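Search this site Go
Category: Building Services > Washrooms

Washroom care at Pullent: revised cleaning routine

The Facilities Office has revised the cleaning routine for the washrooms at Pullent and the Vunwood annex. The new routine takes effect in July and applies to all vanity units with ceramic sinks.
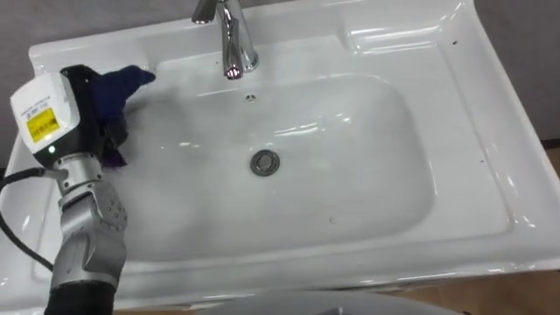
White ceramic sink with single-lever faucet 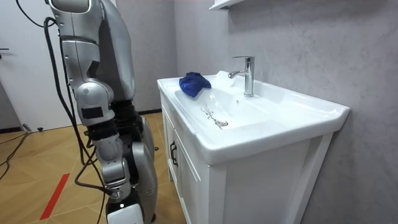
Page last changed: Thursday, 8:00 a.m.

Sinks are to be wiped with a damp cloth, starting at the rim and working down to the drain. The overflow hole is cleaned separately. Abrasive pads must not be used on the glaze or on chrome fittings – a soft cloth and mild soap are sufficient.

The flat ledge beside the basin should be kept clear of personal items. Toiletries left overnight will be moved to the front desk and held for 2 weeks.

Cabinet doors and handles are wiped last, with a fresh cloth. Water on wood-toned floors should be dried at once, and standing water near the base of a cabinet must be reported the same day.

Cloths may be requested from the Plerudel supply room. Annex staff should continue to order through Pai.

Shares: 8 Comments: 2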